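Cencombe Party and Event Hire
3 January 2024

1/9 Bookings for the spring and summer season are now open. This thread sets out the terms that apply to all hires of inflatables, marquees and soft play from today. Customers who booked in December keep the terms printed on their original confirmation.

2/9 Delivery is free of charge to addresses in Cencombe and Bustham. Tultlow is now a paid delivery area, charged at £6 per booking. We regret the change, but the bridge closure has made the round trip a good deal longer. 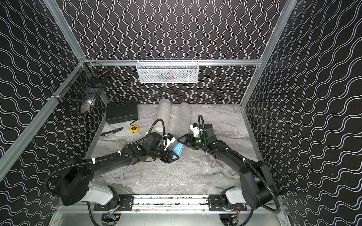 3/9 A deposit of £65 secures the date. It is returned in full if the hire is cancelled at least 43 days before the event. After that date we will move the booking once, to any free day in the same season, at no cost.

4/9 Please measure the site before booking, including the narrowest point of the side path or gateway. Our trolleys need a clear run from the road to the garden. The crew cannot lift units over fences, or carry them through a house.

5/9 Inflatables may be set up on grass or on level hard ground. Gravel and bark are not suitable. On hard ground we use ballast in place of stakes, and this must be requested when booking - the van is loaded the evening before.

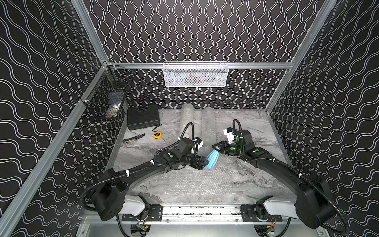
6/9 The wind limit is the one stated by the maker of each unit, and the crew's reading on site is final. If we cancel for wind, the customer may choose a full refund or a new date. Light rain does not normally prevent a hire, though slides will be closed while it lasts.

7/9 An adult must watch the unit at all times while it is in use. Shoes, glasses, food and face paint are not allowed inside. Children of very different sizes should take turns, and the user limit shown at the entrance applies to everyone, grown-ups included.

8/9 Questions we are often asked:

- Can we keep the unit overnight? Only in a locked garden, and by agreement beforehand. The blower must be switched off and brought indoors. 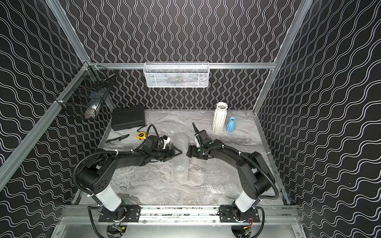

- Can you supply a school or village fête? Yes. For events expecting more than 300 visitors we ask for a site plan and the name of one contact on the day. Power for larger sites is supplied by Vlachou generators, hired separately.

- Do you take bookings by message? No. Please use the form on our website or telephone the office.

9/9 The office is open on weekdays from nine until five. The full price list is available on request, by email or by post.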